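Nadeck Home Support
Ticket: Prosia table cover, slate gray – crease will not come out, cover creeps to one side
Status: Closed
Category: Table linens / care and fit

Opened by customer, Saturday, morning

I bought the Prosia cover in slate gray for our dining table and I have two problems with it.

First, there is a crease across the middle from the way it was folded in the package. I have had it on the table for a week and the crease has softened but it is still there. Second, the cover moves. By the end of dinner it has slid toward the window side and the edge no longer lines up with the table. I pull it back and it does the same thing the next day.

The table is the Medina, the longer one, with the oiled top. I have not washed the cover yet. The tag has a wash symbol and an iron symbol but I can't tell how many dots are inside the iron. It might be one or two.

What I have tried so far:
Smoothing it flat by hand
Leaving a stack of cookbooks on the crease overnight
Hanging it over the shower rod while the shower ran

The books did nothing. The shower rod helped a little at the ends but put a new bend where the rod was.

Reply from support

Thanks for the details. Please stop using the shower rod for now, as the weight of the cloth pulls a line into it while it is damp.

The iron symbol on the slate gray cover has two dots, which is medium heat. On irons that show a temperature, do not go over 120 degrees Celsius for the first pass. Iron on the back, with a thin cotton towel between the iron and the cloth. Press and lift. If you push the iron along, the weave can shift and you get a second wrinkle next to the first one.

For the sliding, can you tell us which size is printed on the package, and whether there is any pad or liner under the cover?

Customer

No liner. The cover is straight on the wood. The package says 85 wide. I threw out the outer sleeve so I don't have the length, sorry.

I ironed it this afternoon the way you said. The crease is better. It is now more of a soft ripple than a line, and you only notice it with the light coming in low. There is also a thin wrinkle off to one side that I think I made myself before I read the part about not pushing the iron. 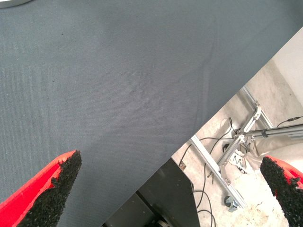 I also ran a lint roller over the whole thing because this color shows every crumb. It picked up most of it. There are still small specks that come back as soon as anyone sits down, but I assume that is just what dark gray does.

Reply from support

That sounds like good progress. What is left should come out with a wash. Steps below:

1. Shake the cover out outdoors.
2. Wash alone, cold, gentle cycle, half the usual detergent. No softener.
3. Keep the spin low. If your machine can't go under 2,000, use the delicate or hand wash setting instead.
4. Take it out as soon as the cycle ends.
5. Lay it flat on the table over a dry bath towel and smooth from the center out to the edges.
6. Iron on the back while it is still slightly damp.

On the specks – a damp rubber glove works better than a lint roller on this weave. Wipe in one direction.

On the sliding: an oiled top is slicker than a lacquered one and the cover has no backing. We recommend the Punska underlay, trimmed so it stops short of the table edge on all sides. Please let the oil cure fully before you put any underlay down. If the top was oiled in the last month, wait.

Customer

It was oiled in the fall, so that should be fine. I will do the wash first and order the underlay after. Is there a return window if it doesn't fit?

Reply from support

Yes, 50 days, as long as it hasn't been trimmed. Lay it out whole under the cover first and check the size before you cut.

Customer, follow-up

Washed and ironed. The middle crease is gone. The thin wrinkle is still faintly there if I go looking for it, but it will be under the fruit bowl. Underlay came yesterday. I laid it out, trimmed it with kitchen scissors, and the cover has stayed where I put it through two dinners. You can close this.

Note on closing

Resolved with wash, medium iron on reverse, and underlay. Request passed on to make the iron symbol on the care tag larger.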